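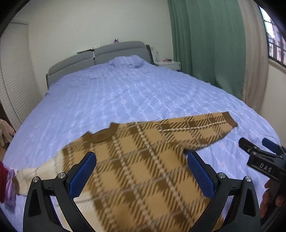
Plaid jumper on the bedspread, the nearer hand-held gripper open, the second at the right edge. View from the camera on one of the two tools.

Search this site Enter keywords Go

Hand-held grippers: pad and camera notes from the knitwear trials

The May round of the household cloth work compared two pad sets and two camera settings on the paired hand-held grippers. The task was folding knitwear on a made bed. The table trials from the previous round are not repeated here, and the figures should not be set beside them, as the backing surface is different and so is the working height.

The pad sets are referred to by their suppliers. The Prernex pad is the softer of the two and has a fine surface texture. The Clonov pad is stiffer, with a coarser tread and a squarer tip. Both were fitted to the same finger linkage with the same pivot screws. Nothing upstream of the pads was changed between sets, and trigger travel was checked at the start of each session.

One episode is a single garment taken from flat to folded by one operator using both tools. We kept 1,146 episodes after review. A further 59 were discarded, most of them for dropped tracking on one hand while the tools were crossed over the garment. The rest had a late start on one of the two recordings and could not be lined up.

Garments

A jumper is awkward in ways a tea towel is not. The cuffs and collar are ribbed and thicker than the body, so a closing force that suits the body tends to slip on the rib, and one that holds the rib marks the body. The sleeve also has to be brought across without dragging the shoulder. Operators settled on taking the cuff with one tool and steadying near the armpit with the other, then laying the sleeve over in one movement. Patterned pieces were kept in the set on purpose. A check gives the tracker plenty of features on the garment, but those features move with the cloth, and early runs showed the pose estimate following the sleeve when it should have been following the bed.

The bedspread brings its own fault. A fingertip pressed down beside the hem will pick up the top layer of the spread together with the knit, and the operator often does not feel it. From the camera the double pick is visible only once the lift has begun.

Pads

The Prernex pads were better on single-layer picks. They bend at the tip and slide under a hem without pushing it along. They were worse on cuffs, where the tip rolled back and let go under a sideways pull. The Clonov pads held cuffs well and produced more double picks, as the squarer tip digs into the spread before it reaches the garment. Wear was not an issue with either set over this number of episodes. Lint was. Wool fibre collects in the Clonov tread and has to be brushed out, and we now do this every 43 episodes, at the same point as the battery change.

Cameras

The wide lens stays. It keeps both fingers in view along with enough of the room to hold tracking: headboard, wardrobe door, curtains, window. Vignetting in the corners is accepted and masked before training. What we compared was exposure. With automatic exposure, a bright window at one side pulled the level down whenever the tool turned towards it, and dark ribbing lost its detail just as the pad closed. With exposure locked on the bedspread, the window clips to white and the ribbing stays readable. Tracking lost a little on runs with long views of the window and was otherwise unchanged. Locked exposure is now the default for bedrooms.

The second tool coming into view is a separate matter. When the hands work close together, its body covers a fair part of one side, and the tracker can treat it as static. Nelli Suominen has added a mask driven by the relative pose of the two tools — it works while both are tracked and does nothing useful once either is lost. An outline-based version is being tested at Kitorcombe.

Next

Lappalainen is cutting a third pad, with the softer Prernex material at the tip and a stiffer strip behind it for the cuffs. Two sets are due. They will be run on the same garments, with exposure locked, before any change is made to the fingers. Anyone holding a tool with the older trigger spring should return it before the Saturday session, as the closing force on those units reads low and the episodes cannot be pooled with the rest.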